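FOR IMMEDIATE RELEASE

April 1, 2023

Jarance Livestock Market Opens New Sale Ring at Pomarbridge, With Weekly Lamb and Feeder Cattle Sales

POMARBRIDGE – Farm families who have been hauling their lambs and calves over the ridge for longer than most of them care to remember will soon have a good deal less driving to do. Jarance Livestock Market is delighted to announce that its new sale ring and covered pens at Pomarbridge are finished, inspected and ready for business, and that regular weekly sales of lambs, cull ewes and feeder cattle will begin this spring.

The new market stands on the old grain elevator site at the east end of town, a place that many of our older customers will remember lining up at with a loaded wagon and a sandwich. The elevator itself came down in January, and the scale house was kept, cleaned up and fitted with a new certified livestock scale. Anyone who ever weighed a load of oats there will still find the same stone step at the door, worn down in the middle just the way it always was.

There are 130 pens under one roof, with space for 2,000 sheep or a mixed sale of sheep and cattle. The alleys are wide, the corners are rounded, and the floors are grooved so that stock can keep their feet in sloppy weather. Unloading is done at two docks, one set low for pickup trailers and one at full height for semis, so a neighbor with six lambs in the back does not have to wait behind a pot load of steers.

"I have stood in a lot of cold barns in my life, and I wanted this one to be a place where folks would be glad to spend the morning," said Danylo Bondarchuk, general manager of Jarance Livestock Market. "We talked to the people who sell with us, and we talked to the people who buy from us, and I will tell you they did not always want the same things! But everybody wanted shorter waits, a fair scale and a decent cup of coffee, and I believe we have managed all three."

Lamb numbers across the county have been creeping upward for several years now, helped along by steady demand from family butchers and by a new crop of younger producers, many of them running small flocks alongside a job in town. Prices for well-finished lambs held up nicely through the winter, with heavier lambs a little harder to place and light feeders finding plenty of friends. Buyers have told the market that what they would like most is a dependable supply at a dependable place, week in and week out, and sellers have said much the same thing from the other side of the ring.

To help with that, sheep will be graded and penned in even groups before the sale begins. Small lots from different farms may be pooled by weight and condition, if the owners agree, and sold together so that they draw a bid from the larger buyers. Every seller in a pool is paid on the weight of his or her own animals. The market tried this last fall at its home yard in Holub, where it was received kindly, and it will be offered at both locations from now on.
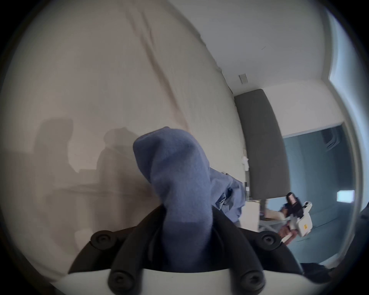
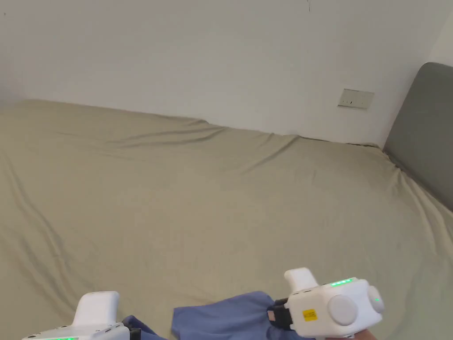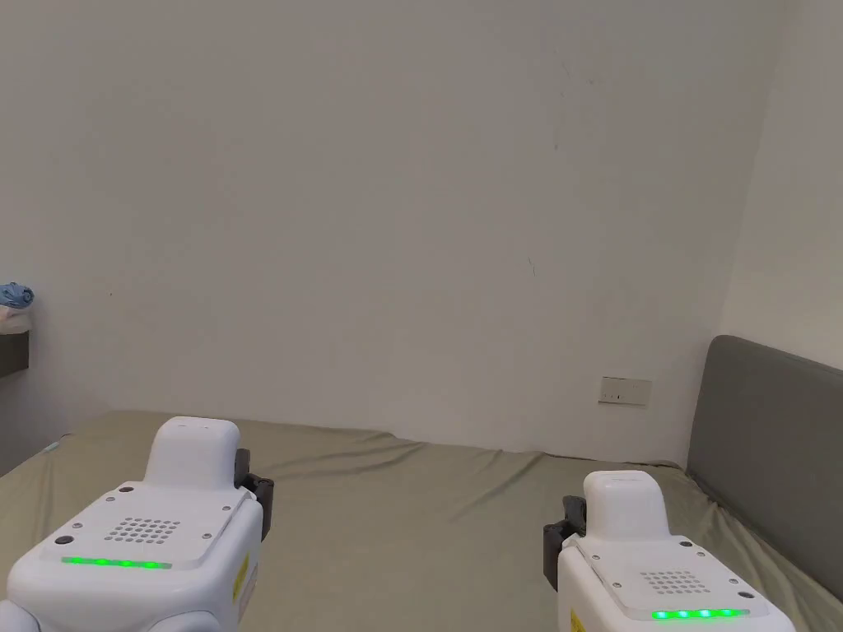 Blue knit-look cloth, first photo; the bed with its green-toned sheet, second and third photos.

Cattle sales will follow the sheep each week, beginning with feeder calves and finishing with cull cows and bulls. Calves that have been weaned and vaccinated will be announced as such from the block, and sellers are asked to bring their paperwork along with them – a signed note from your veterinarian is fine – and hand it in at the office when they check in. Those with questions about ear tags, movement papers or withdrawal times for medicines are warmly encouraged to call ahead, and somebody at the desk will be happy to walk them through it.

Serena Galli, who has been named yard supervisor at Pomarbridge, grew up on a sheep and hay farm near Grevitz and has worked for Jarance for 10 years, first in the pens and later as a fieldwoman visiting farms to help customers sort and weigh. She will continue to make farm visits on request, and there is no charge for them.

"If you are wondering whether your lambs are ready, please just call me and I will come and put my hands on them," Galli said. "Sometimes the best thing I can tell a person is to go home, feed them another couple of weeks and bring them in when they have filled out over the loin. I would much rather say that in your barn than have you hear it from the buyers."

The public is invited to an open house before the first sale, with tours of the pens, a demonstration of lamb grading and a lunch of barbecued lamb sandwiches, baked beans and pie. Children from the local 4-H clubs will show market lambs in the new ring, and the 20 seats nearest the auctioneer will be saved for grandparents, who have surely earned them. Boots are a good idea, and we do ask that dogs stay in the truck.

Commission rates at Pomarbridge will be the same as those at Holub, and checks will be ready at the office window on sale day for anyone who would like to wait. Sellers who already have an account with Jarance do not need to open a new one. New customers can register at either yard and should bring a photo ID and their premises number if they have one.

About Jarance Livestock Market

Jarance Livestock Market is a family-owned auction business serving sheep and cattle producers from its yards at Holub and Pomarbridge. The company holds regular weekly sales as well as breeding stock sales in the fall, and offers on-farm grading, weighing and trucking help to customers large and small.

Media contact: Danylo Bondarchuk, General Manager, Jarance Livestock Market, Holub office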